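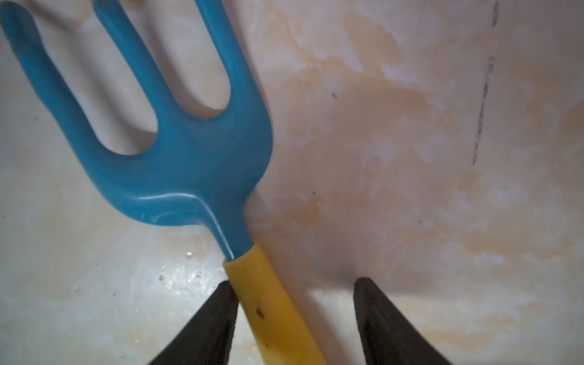

Siu-fong Hsueh would like the tool library to stay open later in the spring, when the evenings are light enough to get an hour in after work. The request was one of many comments gathered from plot holders in Watwood before the town agreed to extend its shared garden program for another year.

WATWOOD, 29 July 2018 – The Watwood Community Garden will add 21 new plots on the vacant lot behind the Tzanetos bakery, the town parks office said. Work on the lot is to be finished before winter, and the first gardeners will get their keys in January.

The new ground covers 2,538 square feet. It will be divided into beds of different sizes, with the smallest set aside for people who have never kept a garden before. Four raised beds will stand next to the gate for gardeners who use wheelchairs or have trouble kneeling.

Watwood residents may apply at the parks office counter or by mail. Plots cost $20 a year, and the fee covers water, compost and use of the tool library. Names will be drawn by lot if there are more applications than plots. People already on the waiting list do not need to apply again – their names will be carried over.

The tool library lends hand cultivators, trowels, spades, loppers and watering cans to anyone with a plot. Tools may be kept for up to 12 days. Starting with the new season, the library will be open until 8 p.m. from April through June. Gardeners are asked to brush off soil before bringing tools back.

Landscape contractor Jiveto will clear the lot, bring in topsoil and run a water line from the street. Avevow, a seed supplier based in town, is giving each new plot holder a starter pack of beans, lettuce, radishes and marigolds.

The parks office tested the soil on the lot this spring and found it safe for vegetables, though heavy with clay. Compost will be worked in before the beds are marked out. The path along the north fence will stay open to walkers during construction, but parking behind the bakery will be closed.

Existing plots are not affected. Renewal forms will be mailed to current gardeners in the fall, and fees for those plots will not change.

Application forms and a map of the new beds are available at the parks office during regular hours.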